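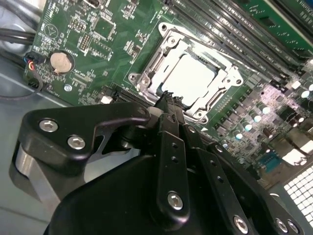 Skesgate's Lensa Negussie says the finale kiss was filmed three times

07/09/2023

Okay, if you watched the Skesgate finale and thought that rooftop kiss looked a little too perfect, you weren't imagining things. Lensa Negussie has told a podcast that she and her on-screen partner, known to all of us by his last name, Asfaw, had to do it three times before the producers were happy.

I have been covering this show since its first season and I love it dearly (my group chat will tell you I love it too much), so I listened to the whole interview twice with a bowl of cereal in my lap. It's a long one. The finale stuff doesn't come up until the second half, after a very detailed stretch about her skin care that I'll let you discover for yourselves.

"The first one was real," she told the hosts. "That was just us, and we were both crying, and my hair was stuck to my face. Then somebody came over and said they'd missed the sound, so could we go back to the door and walk out again."

So they walked out again! And then a third time, because a plane went over. By then, she said, Asfaw was shivering and she was thinking mostly about her shoes. The version that aired is the third one, which explains why he's suddenly wearing his jacket buttoned up after having it open on the stairs. Fans caught that the same night. I missed it completely and I'd like to apologize to the reader who emailed me a side-by-side and got a very breezy answer.

For anyone who skipped this season, the setup goes like this. Eleven couples who broke up at least a year ago move back in together in Skesgate, the lakeside resort the show is named for, and at the end each pair decides whether to give it another shot. Lensa and Asfaw were the favorites from week one. They fought about his mother, they fought about a canoe, and they made up on a staircase in an episode I have rewatched more often than my own wedding video.

The retakes might have stayed a cute behind-the-scenes story if Jasmina Mladenović hadn't jumped in. Jasmina, you'll remember, left the resort early after that awful dinner with the place cards, and she's been pretty open about how she felt she came across. A few hours after the podcast went up she posted a video from her car.

"Ask them how many times they filmed my dinner," she said. "Ask them which answer of mine goes with which question."

She says a line that made her look heartless, the one where she shrugs and goes "he'll get over it," was about a completely different person. According to her she was talking about a cousin who'd lost a bet. On the show it plays right after a question about her ex, and wow, did people let her have it. I went back and looked at the episode last night, and we don't see her face when the line starts. The camera is on the bread. Make of that what you will, but I know which way I'm leaning.

Virkari, the company that makes the show, sent me a short statement when I wrote to ask about both stories. It says that scenes are "occasionally repeated for technical reasons" and that "every decision made by our couples is their own." I asked again about the dinner specifically and was sent the same two sentences, this time with a different person's name at the bottom.

Lensa, to be fair to her, wasn't trying to start anything. She sounded relaxed the whole way through, and she was warm about the crew – she said the sound guy cried harder than anyone on the roof. She also replied under Jasmina's video with a heart and the words "call me," and Jasmina liked it, so I'm going to choose to believe there's no feud there. The two of them shared a room for the first week and were hilarious together. I still quote the thing about the hair dryer.

What does seem to be a sore spot is money. Lensa mentioned that the couples were on set for 53 days, phones locked away, and that the daily allowance didn't stretch to her rent back home. She didn't give the amount. She did say she'd advise anybody applying for next season to "read page nine with somebody who isn't excited." One of the hosts tried to get her to say more and she laughed and asked for some water.

And now the part you all actually want to know: are they still together? Yes! Or, well, she says yes. They're not living together, he's kept his place and she's kept hers, and they have dinner most nights at whichever apartment has clean plates. No ring, no date, no baby, and she'd like people to stop zooming in on her sweaters. Asfaw hasn't said a word about any of this, although he did post a picture of a canoe this morning with no caption, and the comments went exactly how you'd expect.

The reunion special is set for November, and going by what Lensa said, it hasn't been filmed yet. All the couples have been invited. Jasmina says in her video that she'll go only if it's live, because "you can't move my words around if it's live." Virkari didn't answer my question about that one either. The last reunion was recorded in a single afternoon and came out at 153 minutes with the ads, and it still managed to leave out the one argument everybody had heard about, so a live show would be a big change. I'd watch it. I'd cancel things to watch it.

There's a petition going too, started by a fan account called Jarkitz, asking for the first rooftop kiss to be released, bad sound and all. It had 163 signatures when I went to bed and 177 when I got up, and one of those is mine. Lensa was asked about it at the very end of the podcast and said she'd love to see it herself, as she's never been shown the footage and only remembers that her nose was running.

If you were at Skesgate in any season and you've got a retake story of your own, my inbox is open and I don't print names unless you tell me to. I'm especially keen to hear from anyone who was sitting at that dinner. Four people at that table haven't said anything publicly, and at least one of them must remember what the question was.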